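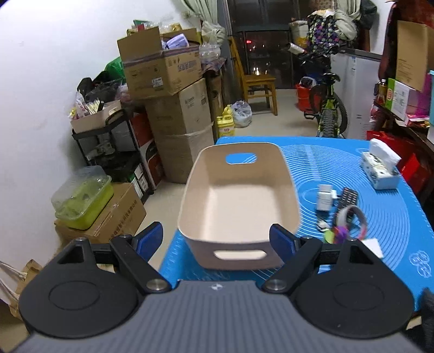 Service notes for gripper unit 2614, kept with the Griltden cell documents. The unit is hand-held and uses the same finger assemblies as the Skernar arm, so pads and pivot bolts are interchangeable between the two. Last revised in May.

**Finger pads.** Blue, one per finger, seated at the end of the angled arm. Replace in pairs. A pad that has started to lift at one corner is scrap; do not re-glue it. Wipe with a damp lint-free cloth and let dry for 20 minutes before the next run.

**Pivot bolts.** One on each finger assembly, through the rounded black plate. Check every 60 operating hours. The finger should swing freely with no side play. If it binds, back the bolt off an eighth of a turn and cycle the finger by hand before retightening. Thread locker goes on the bolt only, never in the bore.

**Body.** Gray, ribbed. Dust collects between the ribs and is removed with a dry brush. No compressed air near the finger roots.

**Reference bin.** Beige plastic, rectangular, with a cut-out handle on each short side. Set it on the mat between the fingers for the alignment check and leave it empty. Both pads should meet the bin wall at the same moment; if one leads, adjust the trailing side.

**Spares.** Pad sets are stocked under Brurkwood part 276. Bolts come from the Chávez drawer, second row. Log each replacement on the unit sheet with the hour count.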